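**Course handout 11: Learning insertion from wrist-camera demonstrations**

Robot Learning Laboratory Course, Nirnville Institute
Prepared by Fitriani Jugah; revised by Syafiqah Wattimena, Sep 22, 2019

Students should read this handout before the laboratory session. It covers the method used in the Trirnik study, the main result, and the points on which the written report will be graded. The earlier handout on camera calibration is assumed.

## 1. The problem

Placing a part into a matching opening is among the oldest tasks in automation. In a factory it is usually solved by fixing everything in place: the part arrives in the same position each time, the opening is in a known location, and the robot repeats a stored motion. The task becomes much harder when the part may lie anywhere on a table and the opening may be turned to any angle.

The Trirnik study asked whether a policy trained only on human demonstrations could pick up a loose puzzle tile and seat it in its tray, using images from a single camera mounted at the wrist. No overhead camera was used, and the policy was given no map of the table. It received the current image, the width of the gripper opening, and the motion of the hand over the preceding steps.

Puzzle tiles were chosen for two reasons. The edges interlock, so a small error in angle prevents the tile from seating. The printed faces also differ from one another, which allows the experimenter to name a target tile and to check whether the policy went to the correct one.

## 2. Data

The training set contains 1,769 demonstrations. Of these, 500 were set aside for the comparison described in Section 4. The remainder were used to train the base policy. Demonstrations were recorded over the month of August by 13 operators, each of whom completed a short practice period first.

Every demonstration was divided into four phases:

1. **Approach.** The gripper moves over the table with the fingers open until the target tile lies between them.
2. **Grasp.** The gripper descends and closes on two opposite edges of the tile.
3. **Transfer.** The tile is lifted and carried to the tray.
4. **Seating.** The tile is lowered, turned as needed, and released in its slot.

The phase labels were not shown to the policy during training. They were used only in the analysis, so that failures could be assigned to a phase.

The approach phase deserves particular attention. The wrist camera sees the fingertips at all times, and the policy must relate the gap between them to the position of the tile farther away. When two loose tiles lie close together, as the "3" and the "2" do in Figure 1, the policy must also commit to one of them early. A late change of target was the most common cause of a poor grasp.
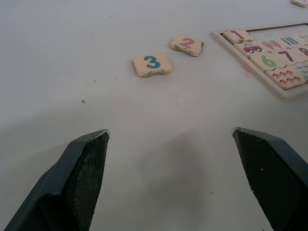 *Figure 1. Wrist-camera view with the fingers open. Two loose tiles, "3" and "2", lie on the table to the left of the tray.*

Students should note how little of the tray may be in view while the gripper is directed at a loose tile. In Figure 1 the right side of the tray is outside the image, although part of an empty slot can be seen along the upper edge. The policy therefore cannot plan the full motion from one image. It must pick up the tile first and locate the correct opening during transfer. This is the reason a short history of hand motion is supplied as an input.

## 3. Method

The policy predicts a short sequence of hand motions from each image. Only the first part of the sequence is carried out before a new image is taken and a new sequence is predicted. Wattimena's lecture referred to this as "predict long, act short," and the phrase will be used in the exercises.

Three design choices are examined in the report:

- **Relative motion.** All motions are expressed relative to the current position of the gripper. A policy trained this way does not depend on where the robot base stands.
- **Fixed finger view.** The camera does not move with respect to the hand. The fingertips provide a constant reference for distance and angle.
- **Image cropping.** During training, each image is shifted and cropped by a small random amount. This reduces the tendency of the policy to memorize marks on the table surface.

The last point is easily overlooked. Smudges and specks on a pale table are visible to the camera, and a policy may learn to use them as landmarks. Such a policy performs well on the training table and poorly on any other. The Cladulham table, which has a different surface, was kept out of training for this purpose.

## 4. Result

The base policy was compared with a second policy trained on the same data together with the 500 reserved demonstrations. The reserved set consisted entirely of corrections: the operator began from a poor position, such as a tile held at the wrong angle or resting on the rim of the slot, and recovered from it.

Adding the corrections improved seating on both tables. It had little effect on approach or grasp. The authors conclude that the base policy had already seen sufficient variety in the early phases, and that its failures in seating arose from states that skilled operators rarely enter.

A separate test by the Ait Brahim group found that removing the motion history harmed transfer more than any other phase. This agrees with the remarks on Figure 1 in Section 2.

Two limits should be stated in any discussion of the result. The study used one tray design, so it offers no evidence about other shapes of opening. In addition, the reserved set differed from the base set in size as well as in content, and the larger training set may account for part of the improvement.

## 5. Preparation for the laboratory session

Before the session, each student will submit a written response to the following:

1. Explain why relative motion is suited to a camera mounted at the wrist.
2. Propose an experiment that separates the effect of correction data from the effect of additional data. State what is held constant.
3. Describe one change to the table or tray that would test whether a policy relies on surface marks.

Responses are limited to two pages and are submitted to Fitriani Jugah through the course office. Students working in pairs submit separate responses. Recorded demonstrations may be viewed on the laboratory workstations but may not be copied to personal devices.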